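Andlow Community Hall, refurbishment of small hall and stage
Progress report no. 2
Monday, January 14, 2019
From: Auður Skov
To: Thu Lò, Norðdahl fund

Sorry this is going over late in the day. Kept it to what has changed since the last one.

Where we are

Heating done. New boiler in before Christmas, radiators balanced last week, small hall gets up to temperature by the time the toddler group arrives, which is more than I could say in the autumn. Thermostat is now in a locked box. Two keys, one with me and one in the office safe.

Damp on the north wall. Slower than hoped. Old plaster is off to waist height and the brick is drying out but Fistis won't replaster until the meter readings come down and I think they're right. They have been out to test and will come again at the end of the month. Meanwhile we have bare brick behind the tea hatch and people are being nice about it.

Electrics. First fix complete. Second fix waiting on the plaster, see above. The old fuse board has gone and the certificate for the new one is in the shared folder (the one called Certs, not the one called Certificates, I will merge them when I get a minute).

Toilets. Accessible toilet is usable. Door opens the wrong way, it was drawn the right way, Fistis have accepted it is their mistake and will rehang at no cost. Alarm cord tested and works. Baby change table still in its box becuase the wall fixings that came with it are for stud and ours is block.

Kitchen. Nothing to report. Worktops ordered from Stoduris, delivery slipped again, they now say first half of next month. I have asked for it in writing.

Money

Second instalment received, thank you. Spend to date is on the sheet attached. Three lines worth looking at:

Plaster and damp is over. The survey only allowed for the corner and the whole wall wanted doing. I have moved money across from decoration to cover it and we will do more of the painting ourselves.

Skip hire is over, two extra weeks. That one is down to me, I should have had it collected before the holidays and didn't.

Heating is under, by enough to cover the skip and a bit over.

Contingency stands at 10 per cent of what is left to spend. I would like to keep it there until the wall is signed off. If you need it shown differently for the Norðdahl return let me know which format, the template I have is the old one.

Use of the hall

We have stayed open through nearly all of it. Closed for the boiler changeover and for one day of dust. The over-60s lunch went across to the school and has come back. Choir have been good about the cold. Lost the Thursday yoga to the leisure centre, might return in spring, teacher has asked to be kept informed. New enquiry from a drama group for August, they want the stage and the small hall together for a week, I have pencilled them in at the usual rate.

Bookings system still a paper diary. I know it is in the plan as a deliverable. The online one we trialled let two people book the same evening and then emailed both of them to say congratulations. Will look at another in the spring when the building work isn't eating every morning.

Risks

Wall not dry in time. Main one. If the readings are still high at the end of the month then plaster, second fix and kitchen all move back together, and the finish date goes with them. Would rather say so now.

Worktops. Could fit temporary ones if it came to that, cheap enough, but it is money in the bin.

Me. I am on two and a half days and doing four. Not asking for anything, only noting it as the form has a box for it.

Next

Moisture test. Rehang toilet door. Baby change fixings. Chase Stoduris. Noticeboard back up in the lobby, as poeple keep sticking things to the new paint. Quotes for the outside ramp handrail, have one, need another. Draft letter to neighbours about the scaffolding, which should be short this time.

Happy to walk anyone round, mornings are best. Next report at the end of the quarter unless the wall does something.

Auður
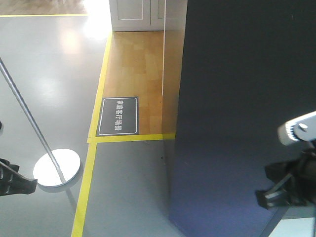

Thu Lò: Thanks Auður, all fine to move the decoration money, please put it in an email so I have it seperately from the report. Use the old template, the new one isn't out yet. I would like to see the damp readings themselves when Fistis send them and not only the outcome. And can the finish date go on the front page next time, even if it has slipped?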